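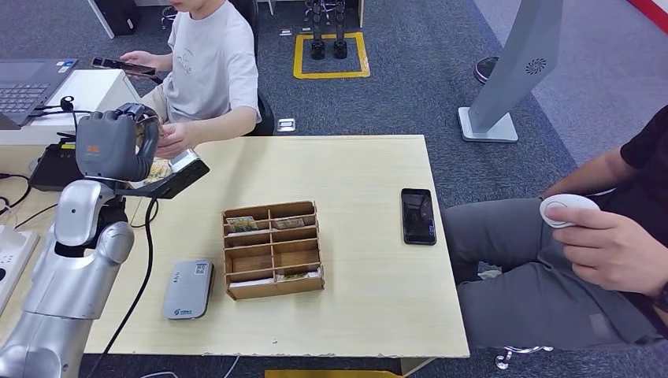 Hedge going brown from the bottom – box or something else?

Posted by claypit_garden in Trees, Shrubs and Hedges
14 replies · 2,211 views

claypit_garden
Thursday, 7.40 pm

We took on a garden in Clolthorpe last autumn with a long mixed hedge down one side. Most of it is yew, but the third nearest the road is box, clipped fairly hard to chest height. The box started going straw-coloured near the ground in March and it has crept up since. The top still looks green. The yew next to it is fine so far.

The soil is heavy clay and that end of the garden sits wet after rain. The council gritted the road outside a lot over the winter as well, so I had salt in mind. There are no caterpillars that I can find and no webbing.

I was going to give it a feed and leave it, but my neighbour says dig it out now before it spreads. Which of us is right?

gravelpath
Thursday, 8.05 pm

Could be blight. Look for brown spots on the leaves and black streaks on the young green stems. If the leaves have dropped and the stems are bare with streaks on them, it's blight. If the leaves are still hanging on and there are no streaks, it's more likely to be the roots.

Don't feed it yet whatever it is. Soft new growth is the last thing you want on a sick box.

oldmattock
Thursday, 8.22 pm

Salt damage usually shows on the road side first and fades as you go away from it. Is the brown worse on one face of the hedge than the other? You said it was going up from the bottom, which sounds like splash to me, either salt or spores off the soil.

claypit_garden
Thursday, 8.51 pm

I went out with a torch. The leaves are mostly still on. I pulled a few and some have pale brown patches with a darker edge. I couldn't see any streaks on the stems, but I wouldn't swear to it by torchlight. It is brown on both sides, perhaps a bit worse on the road side.

The stems low down have what look like tiny pinkish lumps on the backs of the leaves. I mean the leaves on those stems.

gravelpath
Thursday, 9.10 pm

Pinkish lumps on the underside is volutella. It often comes in after something else has weakened the plant – clipping in wet weather, a cold wind, wet feet. It is much less serious than box blight. Cut out the affected shoots back to clean wood on a dry day, rake up everything underneath and bin it. Don't compost it.

tansy_and_rue
Thursday, 9.34 pm

I'd disagree that it's less serious in a hedge on wet clay. I had volutella on a box edging for 4 years and kept cutting it out as described. It came back each spring because the drainage never changed. In the end I took the lot out and put in Japanese holly. I should have done it after the first year.

gravelpath
Thursday, 9.48 pm

Fair enough, but an edging is a cheap thing to replace and a chest-high hedge isn't. I would give it two seasons at least. 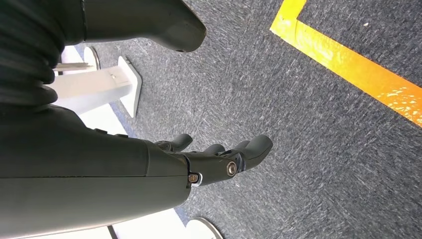 I'd also open it up a bit. A hedge that has been clipped tight for years is a solid wall of leaf with dead stuff inside it and no air moving. Reach in and take out some of the shoots at the junction, a handful every foot or so along. It looks rough for a month and then closes over. Shake the old leaves out while you're in there. You will be surprised how much comes down.

mossbank
Thursday, 10.02 pm

Has anyone used Vosta on box? The garden centre here is pushing it as a winter tonic for hedges and it is not cheap.

oldmattock
Thursday, 10.15 pm

I have used it on laurel. It is a seaweed feed with a nice label as far as I can tell. The laurel would have grown anyway. I wouldn't put it on anything with a fungal problem and expect a result.

mossbank
Thursday, 10.19 pm

Thanks. That was my suspicion. There's one called Zindent on the same shelf which says it is for "root stress", whatever that covers.

tansy_and_rue
Thursday, 10.31 pm

I tried a bottle of Zindent on a transplanted viburnum. The viburnum died, though to be fair it was half dead when I moved it.

Back to the original question. Before spending on anything, dig a hole next to the hedge at the wet end, a spade and a half deep. Fill it with water in the evening and see whether it's still there in the morning. If it is, the roots are sitting in that every winter and no amount of cutting out will cure it. Yew won't thank you for it either. It is worse than box for wet roots, it just takes longer to show.

claypit_garden
Friday, 7.15 am

Did the hole last night as I had the torch out anyway. Still nearly full this morning.

So the choice seems to be drainage or replacement. How close can I run a land drain to a hedge that age without wrecking the roots?

oldmattock
Friday, 7.42 am

I would stay a metre and a half out, on the garden side. You'll go through a few fine roots and it will cope. The question is where the water goes. If the road is higher than you, and I think it is at that end of Clolthorpe, you need somewhere lower in the garden to take it. A soakaway in solid clay is just a buried pond.

I had a quote of £437 from Ng Landscapes for a short run to an existing ditch. That was for a straight trench with easy access, so don't take it as a guide for yours.

gravelpath
Friday, 8.20 am

Ng did ours too. Tidy job, but they left the spoil and we had to shift it ourselves. Ask about that first.

For the salt, if it's a worry, water the road side heavily in early spring to wash it down. I know that sounds daft on wet clay. Do it after the drain is in. A strip of bark mulch along the bottom will also stop the rain bouncing soil up on to the lower leaves.

tansy_and_rue
Friday, 8.33 am

Keep the mulch off the stems themselves or you'll have another problem.

I still think the box is on borrowed time. If you do have to replace it, carry the yew along once the drain is working. Small plants, bare root, in November. They're cheaper and they overtake the big pot-grown ones within a few years. It would also match the rest.

claypit_garden
Friday, 12.50 pm

Had a proper look in daylight. Definitely no black streaks on the stems. There are 3 plants that are brown more than halfway up and the others only have it on the lowest shoots. When I scratched the bark on the worst ones it was green underneath on two and brown right through on the last.

My plan is to take out the dead one, cut the rest back to clean wood when we get a dry day, and thin it as gravelpath says. I'll get a price for the drain before the autumn. The neighbour still says dig it out. He has a fence.

gravelpath
Friday, 1.14 pm

Good plan. Wipe the blades with disinfectant between plants and again before you go anywhere near other box in the garden. Put an old sheet down first to catch the bits – they get everywhere otherwise, especially in gravel.

Don't replant box in the gap. Leave it open for now, the plants either side will get more light and you'll see whether they push new growth from low down.

mossbank
Friday, 1.30 pm

How late in the year can you cut back that hard? Mine needs doing and I've been putting it off.

gravelpath
Friday, 1.52 pm

Late spring is best for hard cutting. I wouldn't do it after the end of August, as the new shoots won't have hardened before the frost. Taking out diseased bits you can do any time it's dry.

4 people found this thread helpful · Share · Report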